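A promessa de um sorriso que dura a noite toda

As pastilhas limpadoras para próteses prometem muito em pouco tempo. Fomos ver o que sobra quando a espuma assenta

Há um momento em que a água fica azul e começa a borbulhar, e quem está a olhar para o copo sente que alguma coisa séria está a acontecer lá dentro. É nesse momento que se vende o produto. A cor, segundo me explicou uma pessoa que passou anos a formular artigos de higiene, é corante. As bolhas são o resultado de um ácido e de um bicarbonato que se encontram na água, como em qualquer comprimido efervescente. Limpam alguma coisa? Ajudam a soltar detritos. Mas o espetáculo é bastante maior do que o serviço.

O mercado das pastilhas para dentaduras cresceu sem grande alarido e sem grande escrutínio. Na prateleira da farmácia do meu bairro, a Zendden promete uma limpeza completa em 4 minutos. A Drokholm, mais cara, fala em 10 e acrescenta a palavra «profunda». Nenhuma das duas embalagens explica em relação a quê. Profunda comparada com água? Com uma escova? Com nada?

Mercy Mwaipopo é higienista oral e trabalha há 14 anos com utentes de prótese removível, quase todos em lares. Recebeu-me entre duas consultas, com pouca paciência para a conversa da publicidade. «Chegam-me pessoas que põem a pastilha todas as noites, religiosamente, e a prótese vem com uma película que se sente com o dedo. Ficam ofendidas quando pergunto pela escova.» A película é placa bacteriana. Agarra-se à resina, sobretudo na face que assenta na gengiva, e não se comove com bolhas.

O conselho dela é antigo e não rende dinheiro a quase ninguém: escova macia própria, água morna, sabão neutro, todos os dias. Depois, se a pessoa quiser, a pastilha. Pasta de dentes comum, não, porque muitas são abrasivas e riscam a resina, e nos riscos instala-se precisamente aquilo que se queria tirar. Água a ferver também não, que deforma a peça. Conta que já viu próteses que deixaram de assentar por causa de uma chaleira bem-intencionada.

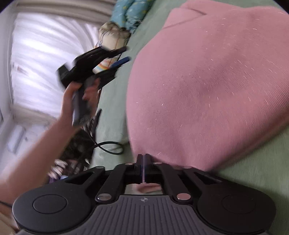

Uma pega em cada mão, junto à cama.

Pedi à Drokholm os estudos que sustentam a tal profundidade. Responderam-me com uma brochura. Tem fotografias bonitas de copos e uma percentagem muito alta de bactérias eliminadas, seguida de um asterisco. O asterisco leva a uma nota em letra miúda: ensaio em laboratório, sobre placas de resina lisa. Uma dentadura verdadeira tem cantos, poros, ganchos, por vezes uma reparação mal polida. A Zendden, até ao fecho desta edição, não respondeu.

Shabani Kinyua, protésico, é menos severo do que eu esperava. Tem oficina em Rellevville e já reparou de tudo. Defende que a pastilha tem lugar na vida de quem já não consegue segurar bem uma escova, por artrose ou por tremor. «Para essas pessoas é melhor do que um copo de água. O que me irrita é vendê-la como substituta a quem tem mãos para escovar.» Avisa ainda que nem todas as fórmulas convivem bem com partes metálicas, e que essa informação, quando existe, costuma vir nas costas da caixa, por baixo da dobra.

Fui ver a dobra. Numa das caixas, estava lá. Na outra, não encontrei nada.

Resta a questão do preço. Ao longo de um ano, fiz as contas à marca que uso em casa da minha mãe, a Mbwambo, e cheguei a quase 136 euros, com uma pastilha por dia e sem apanhar promoções. A escova e o sabão ficaram por uma fração disso. A minha mãe, informada do resultado, disse que gosta do cheiro a hortelã e que o dinheiro é dela. É um argumento que nenhuma brochura se atreveu a usar e, até ver, o único que não consegui desmontar.

Em outubro, a Drokholm lança uma versão noturna. A caixa será azul-escura e a pastilha, a julgar pela lista de ingredientes que me enviaram, traz os mesmos componentes da atual, por outra ordem. Perguntei se a ordem fazia diferença. Mandaram-me outra vez a brochura.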